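Search Gellalow News Search this site

Kushnir picnic line goes on sale in September

Jul 23, 2018

Homewares maker Kushnir will start selling its plastic stemware in Gellalow this September. The Vakura shop on Prorero Street has ordered 70 sets, the store said.

The glasses are meant for porches and picnics, and replacements will be sold singly. 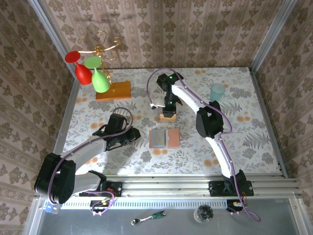 Storage was the main request from shoppers last year, when Vakura sold 543 plastic tumblers. Stemmed glasses can hang upside down, as the red and light green ones do on the stand with the curly gold wire and orange wooden base. Stands will be sold separately.

3 comments

porchlight: Do they come in blue?

dmr_891: Dishwasher safe?

oldmill: Ours cracked in one summer. Will try these.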